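Teaching by Demonstration > Handheld and Teleop > Box packing: leader arms or handheld grippers?

kassab_kid
Posted November 3, 2025
Member, 37 posts

Hi all, long time reader. I've been on a packing task since May and I'm stuck on something that's more about people than code. We want the robot to take a coiled cable, put it in a small cardboard box and close the flaps. Sounds like nothing! My boss would like everything recorded through our Kassab leader arms, and I'd like to switch to handheld grippers with a wrist camera, because driving flaps through a leader arm makes me want to lie down on the floor.

My best day on the leader arms was 80 good takes, and I couldn't feel my shoulders afterward. With a handheld I think I'd get there before lunch. Am I kidding myself? What do you all use for cardboard?

torque_and_tea
Senior member

Not kidding yourself, but I'm going to argue with you anyway. Handheld is lovely for the person and a bit of a trap for the robot. Your wrist bends in ways the arm's wrist won't. I recorded a whole set on folding box lids (really pretty, smooth, I was so proud) and then a big chunk of it couldn't be replayed because I'd been reaching over the lid with my elbow up by my ear. With a leader arm you find that out right away, since the thing just refuses to go there.

Also, flaps. Cardboard springs back. When you hold the gripper yourself you feel that and correct for it without noticing, and then the policy has no clue why you wiggled.

kassab_kid

Ugh, the elbow thing. I do that. What does your table look like? Mine is bare white laminate and the boxes skate around every time I touch a flap.

mossback
Member

Put a cloth down. Seriously, that was my biggest improvement all year. The wrist view I like for this sort of job is fingers low, box between them, cable off to one side:

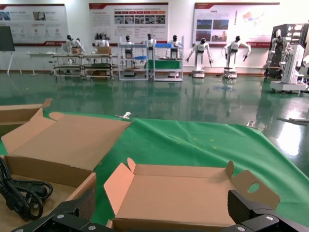
The other thing I'd say is leave the boxes open between takes and start the hands somewhere slightly different each time. I used to park in the same spot every single time because I'm tidy, and the robot learned to be tidy too, and the day the table got bumped it was completely lost. Now I start a little left, a little high, a bit turned, whatever. I don't plan it, I just try not to be neat.

On the leader arm question I'm with the OP. My hands are slow on a leader arm and it shows in the data. Lots of hovering.

torque_and_tea
Senior member

Hovering can be trimmed! An impossible elbow can't be.

And I'll disagree on the cloth too, a little. It wrinkles, and then the fingers catch a fold when you go in low. I use a thin rubber mat.

Hiu-tung Wei
Moderator

I've trained operators on both, so let me be annoying and take neither side. At Vakbridge we had 2 groups on the same cable job, one with handhelds and one on leader arms, and we ended up with 2278 takes that we kept. The handheld people were faster and happier. The leader arm people threw away less. By the end the piles were close enough that I stopped bringing it up in meetings.

What did matter was how people treated the cable. New operators pinch it by the plug because it's the easy bit to grab, and then the coil swings all over the place and drags on the box wall. Have them take the coil across the middle, with several loops in the fingers, and come straight down. I make everybody do it slowly with their own bare hands first, before they touch any equipment. They roll their eyes at me, and then they stop dropping it.

And kassab_kid, please take breaks. Eighty takes in one day on a leader arm is too many. I'd cut the session in half.

kassab_kid

Bare hands first, OK, I love that. I've totally been grabbing the plug.

One more dumb question about the camera. Do you all care what's behind the table? My boss wants to hang a curtain so the model only sees the boxes.

mossback
Member

I don't bother with a curtain. I'd rather have a busy room back there, with robots and posters and shiny floor, so it learns to ignore all that. If your background is a curtain, one day you'll move the curtain.
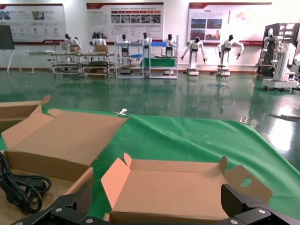

I'd worry way more about the flaps hiding things. If a tall flap stands between the camera and the cable, tip the wrist or move the box before you start recording. I check the live view at the start of every take and once more right before I reach in. Boring, but it's saved me from deleting a lot.

lusia_user_dan
New member

Jumping in as the curtain person, sorry! We run a Lusia arm in a corner with big windows, and without the curtain my afternoon takes looked nothing like my morning ones. A busy background is fine, but glare moving across the table wrecked us. So I'd say it depends on your light.

mossback
Member

Fair. No windows where I am, so I never had to think about it.

torque_and_tea
Senior member

Curtain on the window, then, and leave the rest alone. Look at that, mossback and I agree on something.

kassab_kid, if you do go handheld, try replaying your first few takes on the real arm before you record any more. Empty box, low speed, finger on the stop button. You'll see the elbow problem immediately. Trarkow has a mount that'll put the same camera on both the handheld and the arm, and I'd get that sorted before anything else, because if the view shifts between the two you'll be chasing it for weeks.

kassab_kid

Ordering the mount today. Plan is handheld for the cable, leader arm for the flaps, and I'll replay a few of each. My boss has agreed to the cloth but is still holding out on the curtain. Will report back when I have something that closes a lid.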